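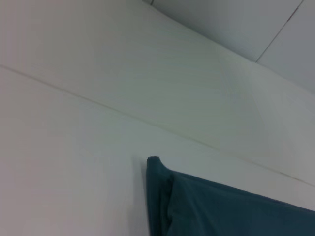 Should a hotel wash your towel every day? Only if you ask it to, and asking should cost a bit.

I've stayed in a lot of cheap hotels for work. Twenty-odd nights last winter, most of them in February, which is a grim month to be eating crisps on a bed in a business park. And every single morning the same thing. Towel gone. New towel. I'd used it once, to dry a clean person. Who is this for?

The little card is no help. Hang it up if you're happy to use it again, drop it in the bath if not. I hang it up. Always hang it up. Comes back swapped anyway, folded in that fan shape. So the card is there to make me feel nice and the van comes regardless.

I rang one place to ask. The Clerix, 55 rooms, decent breakfast. The woman on the desk was very patient with me. She said the laundry contract is a flat rate, so there's no saving in sending less. The cleaners get 22 minutes a room and it's quicker to strip everything than to stand there working out which towel counts as hung up and which one is just sort of draped. Fair enough! I'd do the same on that clock. But then take the card down.

My view, for what it's worth. Nothing by default for stays under a week. You get your towels on arrival, good thick ones, and a hook that is not behind the door where nothing ever dries. If you want a fresh one you go to the desk and hand over £2. Spilled your coffee, got a baby with you, ill – no charge, no questions. Everybody else pays or copes.

People get very cross about this. I'm paying for a service, they say. Yes and you're paying for the washing too, it's in the price of the room whether you use it or not. The person who hangs theirs up is chipping in for the person who uses four to walk to the shower. I'd rather have the money off. Or a kettle with a lead long enough to reach a socket.

And there's the jobs question, which I don't want to skip past. Less laundry is less work for someone, and it's badly paid work as it is. I don't have a neat answer. I do think a cleaner with fewer sheets to haul could be given longer per room for the same pay, and that a union would be a good place to start teh argument. Hotels that cut the washing and then cut the hours as well have just found a green word for being mean.

At home nobody I know washes a bath towel daily. Twice a week if we're being good. My gran did hers on a Monday-ish sort of basis and it stood up by itself afterwards, like card, and took a layer off you. Loved those towels. Nobody fell ill.

Small guest houses already do it right, mostly. Stayed at the Ondier for four nights and the owner pointed at the airing cupboard and said help yourself. I took one extra. Didnt feel deprived, didn't feel judged. Slept fine.

So drop the card, put in a proper hook, charge the £2. I'll be hanging mine up either way.

Comments (4)

hillstart
Charge me for a towel and I'm going elsewhere. Rooms are dear enough now.

mrs_b_laundry
I worked in a hotel laundry for years. Half of what came down was still folded. We washed it anyway, them's the rules.

Petrauskas
Agree on the hooks. One hook for two people, every time, and it's always loose.

dunmowdave
What about flannels though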